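Ornura Round Honeycomb Basket, Green

I've had one of these beside my own bed since July and I'm a bit attached to it, so of course it ended up in the shop! It's a round green plastic basket with an openwork honeycomb wall, and mine catches all the snack wrappers that used to live on the floor.
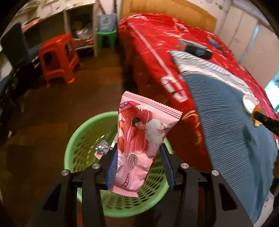 Do I need a liner in it?
For wrappers and scrap paper I don't bother, but crumbs do sneak out through the holes, so pop a small bag in if you're a biscuit-in-bed person (guilty).

I give mine a rinse in the laundry tub and leave it upside down to drain. The colour's a cheerful green, and I'm hoping to get the Lidance one in grey next. Orders go out in packs of one or 8, and the 8 is better value if you're kitting out a share house.

Item no. 3512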